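Ticket: Subtitles out of step on Nunditz screener
Opened 11 Aug 2024, status: pending
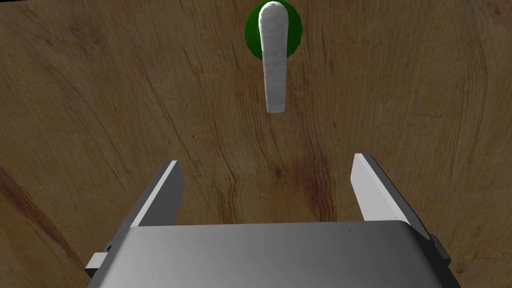
Culladness reports that the festival copy of the film plays with subtitles 11 frames late from reel two onward. Reel one is fine. Same result on both players at the Rerkley screening room. Re-exported the subtitle file, no change. Siu's June copy plays correctly. Next: compare reel lengths in both copies.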